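A Wednesday afternoon with the simulated kitchen table

I took the afternoon off and went to the open day at Mesum, the robotics lab over the bakery supply place, and I have been boring everyone at home with it ever since! I went last February too, and spent most of that visit in line for the coffee cart. This time I went straight upstairs to the room with the simulation demos, and I stayed there until they started stacking the chairs.

The demo I'd come for is called Kokodach. It's a simulated tabletop where a robot arm practices picking things up, and the whole thing runs on a computer with a big monitor turned toward the visitors. Precious Gatchalian was running it. She let us sit wherever we liked and ask questions the whole way through, so I pulled up a stool right next to her keyboard (sorry to the family behind me).

The arm in the simulation is a Franka Emika, the white and black one, and it stands on a dark brown cabinet next to the table. What I loved is that the table looks lived in. There's a cooking pot, a laptop, a yellow vase and a brown cloth all crumpled up in the middle, as if somebody had been called away to the phone while cleaning up.

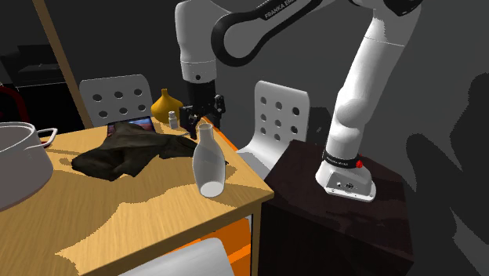
Precious told us the team has a stock of 361 household objects, and they shuffle them between runs so the arm doesn't get used to one arrangement. The cloth was her own favorite, and she groaned when she said so. Cloth is hard to simulate. It has to fold and settle and get pushed around, and she had spent most of the winter getting it to stop sinking through the tabletop. I asked if I could see one of the bad early versions and she found one for me, and the cloth slid down through the wood like soup through a strainer. The kids in the room wanted it again, and so did I.

Then we talked about grasping. I had always assumed the hard part was getting the hand to the right place. Hemant Pandey, who had wandered over from the next table with a sandwich, said that for him the trouble starts once the fingers close. Grab something smooth by the neck and all the weight is out past your fingers, so it wants to swing. He made me try it with his water bottle, two fingers only, eyes shut. I dropped it on his shoe. He was very nice about it.

They do 800 runs overnight and go over the odd ones in the morning, and Precious keeps a notebook of them, in pencil, with little drawings. I would happily read that notebook cover to cover. She stepped through one run slowly for us, stopping whenever somebody called out, and I kept calling out. I especially wanted to look at the tilt of the white vase once it was up between the fingers, after all that talk about necks and weight.
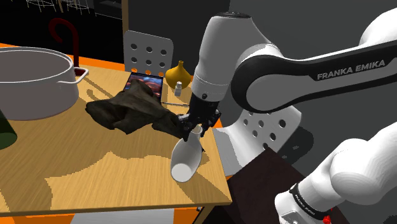 If you want to go next time

The lab opens to visitors twice a year, and you sign up at the front desk for the upstairs room. Groups are kept to 20, so get there when the doors open. Take the side stairs, and bring your own coffee. Ask for Precious, and ask her about the soup cloth!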